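记了一年的电

从去年五月开始，我每天晚上十点抄一次电表，抄在冰箱旁边挂着的一个本子上。到今年五月正好一轮，加起来2931度。这个数字单看没什么意思，不过抄的过程里弄明白了一些以前稀里糊涂的事，整理一下放在这里。

我家的表在楼道的表箱里，出门左转，消防栓旁边那个灰铁皮箱子。表箱没锁，隔着小玻璃窗就能看，只是玻璃很脏，我擦过两次。表是循环显示的，几秒换一屏，要等到总电量那一屏才能抄。冬天站在楼道里等那一屏，觉得特别慢。后来知道手机上也能查每天的用量，但是我已经抄了两个多月，就继续抄了。手机上的数字第二天才出来，拿来跟本子上的对一对，基本对得上，差的那点是因为它按零点算，我按十点算。

起因是前年夏天的一张账单，比前一个月多出一大截，我想不出多在哪里。打电话去问，客服很客气，说表没有问题，建议我检查家里的电器。怎么检查她没说。我那时候也不知道怎么查，就把空调温度往上调了一度，这事就过去了。去年春天搬了书桌，整理插排的时候数了一下，书桌一处就插着九样东西，有三样我想不起来是给什么充电的。这才打算认真弄一次。

先买了一个带显示的计量插座，牌子叫Plukia，白色，比普通插头大一圈，插在墙上会挡住旁边的孔。能看电压、电流、功率和累计电量。我家的电压平常显示218，晚上做饭的时候会低一两伏，半夜又高回去。刚买来那几天我见什么测什么，连电动牙刷的底座都测了。

测下来最大的误会是冰箱。我一直以为冰箱是家里第一费电的，因为它一年到头不关。我家这台是Grusano的两门冰箱，用了很多年，门封条换过一次。连着测了一个星期，每天不到一度电，夏天最热的时候一度出头。它压缩机启动的声音很大，我大概就是因为这个声音对它有偏见。换个角度说，它每天都在那里，一年下来也不少，但是这笔电没法省，也不打算省。

真正让我吃惊的是除湿机。南方的梅雨季，屋里不除湿是住不下去的，柜子里的皮带会长毛。我用的是一台Fairweather，功率不大，测出来200瓦，说明书上写的也是这个数。200瓦听着很少，比电吹风小多了。可是电吹风一次用几分钟，除湿机从早上开到半夜。我六月份有二十多天让它一直开着，人上班去了它也在转，水箱满了自己停，回来倒掉再开。按本子上的数字扣掉别的，它一个月吃掉的电比同期空调还多。

从那以后我看电器就不太看功率了，先看它一天要开多久。这个道理初中物理就讲过，功率乘时间，考试也会做，放到自己家里却没往这上面想。

然后是热水器。Priko的储水式，挂在卫生间吊顶下面，装修的时候房东留下的。以前图方便一直通着电，随时有热水。它没有插头，线是直接进墙的，计量插座用不上，我就用笨办法：找一个周末，把家里别的东西都拔了，只留冰箱和热水器，不用热水，隔六个小时去抄一次表。减掉冰箱那一份，剩下的就是热水器光保温要用的电。冬天卫生间冷，保温用得更多。后来我改成洗澡前一小时打开，洗完关掉。头几天总忘，站在水底下才发现是凉的，后来就习惯了。现在洗手洗菜用冷水，最冷那两周除外。

关于热水器到底是一直开省电还是用时再开省电，网上吵得很厉害，两边都有人拿出数字。我的看法是看人。一个人住，一天洗一次，肯定随用随开合适。家里人多，早晚都有人洗，关来关去没什么意义。隔热层老化的和新的又不一样。自己抄一周表，比看帖子有用。

抄表抄到秋天，我开始对跟电有关的东西多看几眼。以前从来没留意过的表箱、配电柜，路过会停一下，看看上面写着什么，哪几盏灯亮着。
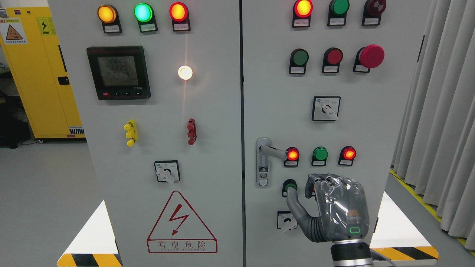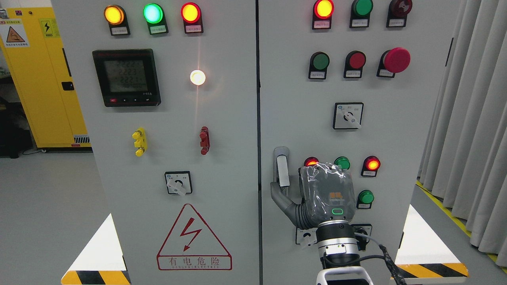 配电柜柜门上的指示灯和数显电表。

家里的配电箱也是那时候才第一次认真打开的。搬进来几年，我只在跳闸的时候掀过那个塑料盖，把掉下来的那个推上去，盖上。里面一排开关，上面贴的标签早就糊了，有一个写着“厨”，剩下的看不出来。我花了一个下午，一个一个关掉，看家里哪里没电，再写新标签贴上。结果跟我以为的很不一样。阳台的插座跟卧室在一路，厨房分了两路，灶台那面墙和冰箱那面墙不在一起。卫生间的灯和客厅的灯是同一路，所以有一年客厅灯坏了跳闸，我摸黑洗的澡。

还有一个开关，关掉以后家里什么变化都没有。我把每个插座都试了，灯也都试了，没找到它管什么。标签上我写了一个问号。后来换空调的师傅来，看了一眼说应该是预留的，后面没接线。问号我没撕，懒得再写一张。

漏电保护器上有个小按钮，写着每月按一次。我问了几个同事，没有一个按过的。我现在每个月一号抄完表顺手按一下，按下去会跳，全屋断电，再推上去。坏处是路由器要重启，微波炉上的钟要重新调。微波炉那个钟我已经放弃了，一直闪着零点。

这里提醒一句，配电箱里面我只动开关，盖板后面的东西一概不碰。抄表、贴标签、按试验按钮，都不用拆任何东西。真要改线路请有证的电工来，别看视频自学。我看过几个教人自己加插座的视频，评论区比视频吓人。

再说待机。书桌那九样东西，我测了插排的总数，全部不用的时候也有十几瓦。主要是一台旧打印机和一对音箱。打印机我一年打不了几次，登机牌都不打了，拔掉以后到现在只插回去过三次，一次是打合同，两次是扫描证件。音箱换成用的时候再开。剩下的充电头，空插着几乎测不出数，插座上显示的是零。有人说手机充电头要随手拔，为了安全我同意，为了省电意义不大，至少我手上这几个是这样。

机顶盒倒是一个大头。遥控器关掉以后，外壳摸着还是热的，测出来跟开着的时候差不了多少。我不怎么看电视，干脆整个拔了，来客人再插。每次插上要等它启动好几分钟，客人一般也就不看了。

一年里用电最多的是八月，324度。那个月有半个月白天在家，空调从早开到晚。我试过几种办法，温度定高一点加风扇，睡前定时关，白天拉上窗帘。最有用的是窗帘。我家客厅朝西，下午三点以后太阳直接照到沙发上，以前图亮堂，从来不拉。买了一块厚的遮光帘，下午两点拉上，傍晚六点打开，屋里凉得很明显，空调停机的时间也长了。窗帘的钱大概要好几个夏天才能从电费里回来，这个我没有细算，凉快是当时就凉快了。

定时关我试了一周就停了，每次都是关掉以后半小时热醒，再爬起来开，一晚上睡不踏实。为了几毛钱睡不好觉，我觉得不值。现在是整夜开着，温度定高，盖一条薄毯子。

用电最少的是十月，不冷不热也不潮，空调和除湿机都没开过。那个月的本子很好看，每天的数字几乎一样，只有两天突出来，一天是煲汤，一天是洗被套用了烘干。烘干一次的用量够我平时过大半天的。以后天好就晒，梅雨天没办法。

冬天我没用电暖器，用的是一块电热毯，睡前开二十分钟。电热毯的用量小到我以为插座坏了，换了个台灯上去试，插座没坏。要是只想让床暖和，没有比它更省的。白天在家坐着冷，多穿一件，脚下放个热水袋。这方面每个人耐受不一样，我不劝别人学。

有读者可能要问，折腾一年省了多少。我没办法给一个干净的答案，前一年没有每天抄，只有账单，而且前一年夏天没有今年热，我在家的天数也不一样。拿账单比，除了八月，别的月份都少了，有的少得多有的少得少。换成钱，一年下来够吃几顿饭，没有更多了。那个计量插座的钱肯定是回来了。

抄表这件事本身会改变用电，这一点我起初没想到。知道晚上十点要去看那个数，白天顺手就把灯关了。所以本子上记的是一个知道自己在被记的人用的电，跟以前比多少有点不公平。

另外发现了一个毛病。十一月有三天的数字比前后都高一点，没有开空调，也没有烘衣服。我查了两个晚上，最后是冰箱门没关严，下层抽屉里塞的一袋馒头顶着门，留了一条缝，里面结了一层霜。要是没有抄，可能要到账单出来才觉得不对，也可能根本不会发现。馒头吃掉以后数字就下来了。

下一年我打算接着抄，不过改成一周一次。每天抄太碎了，出门几天回来还要补，中间那几格空着看着别扭。本子还剩一半，格子已经重新画好了。水表也想一起记，水表在楼道另一头的管道井里，要蹲下来打手电才看得见，先试一个月看看能不能坚持。燃气就算了，我一周开不了几次火。

Plukia那个插座现在固定给洗衣机用，屏幕有一笔画显示不全，8看着像6，抄的时候要留神。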